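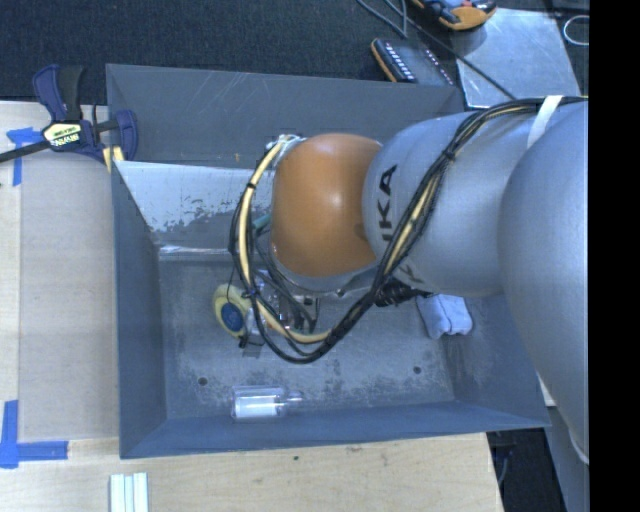 Caixa cinzenta funda sobre tampo de madeira clara.

Pesquisar no site

Como preparar o inventário de um pequeno armazém de peças

Tempo de leitura: 2 minutos

O procedimento aplica-se a armazéns com um máximo de 200 referências e contagem manual. Acima desse valor convém dividir o espaço em zonas e repetir os passos em cada uma.

1. Suspender entradas e saídas. O material recebido durante a contagem fica à parte, com etiqueta de data, e só é lançado no fim.

2. Atribuir um código a cada caixa. O código indica corredor, prateleira e posição, por esta ordem: B-03-07. Não usar o nome da peça como código – as peças mudam de lugar, a posição não.

3. Imprimir as folhas de contagem sem a quantidade teórica. Quem conta não deve conhecer o valor esperado.

4. Contar por caixa. Parafusos, anilhas e outras peças miúdas contam-se por peso: pesar uma amostra de 50 unidades, calcular o peso unitário e dividir o peso líquido total por esse valor. Descontar sempre a tara.

5. Fazer uma segunda contagem, com outra pessoa, nas referências de maior valor.

6. Comparar com o registo. Uma diferença até 1 % nas peças pesadas é aceitável; nas restantes, qualquer diferença obriga a recontar.

7. Lançar os ajustes com o motivo (quebra, erro de lançamento, devolução não registada) e arquivar as folhas assinadas.

As caixas vazias também entram na folha, com quantidade zero.

Texto: Mebrat Abera, outubro de 2020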